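The good towels live at the back

Every June, when the mornings turn cold enough to want the heater on, Minttu Harju pulls everything out of her linen cupboard and piles it on the biggest table she has. It takes the better part of a morning and two pots of tea, and she looks forward to it more than she likes to admit.

"My mother ironed her tea towels," she says, laughing. "I fold mine, and I reckon that's plenty."

I'd come to her place in Koskela hoping to learn something, because my own cupboard has been an avalanche since we moved in (you open the door and stand well back). Her first bit of advice was to stop worrying about matching. Keep the colours you love, the loud pinks and purples and the grassy greens, and you'll always know at a glance which cloth is for what.
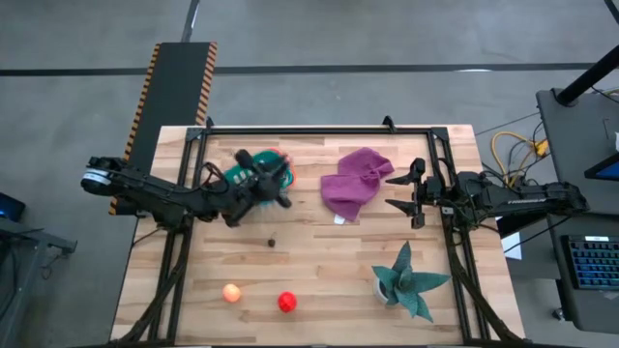
Her other rule is to clear the small stuff before you start folding. Balls, pot plants, whatever has rolled in from the kids' rooms, it all goes in a basket by the door, and then you've got a proper stretch of timber to work on. Shake each towel out hard, smooth it with the flat of your hand, fold it in thirds lengthwise and then in half, and turn the tag to the inside.

Her neighbour Pentti Saarela rolls his instead, and the two of them have been arguing about it over the fence for years. I tried both at home. The rolls looked lovely for an afternoon, and then my daughter went looking for her bathers.

I've gone back to thirds.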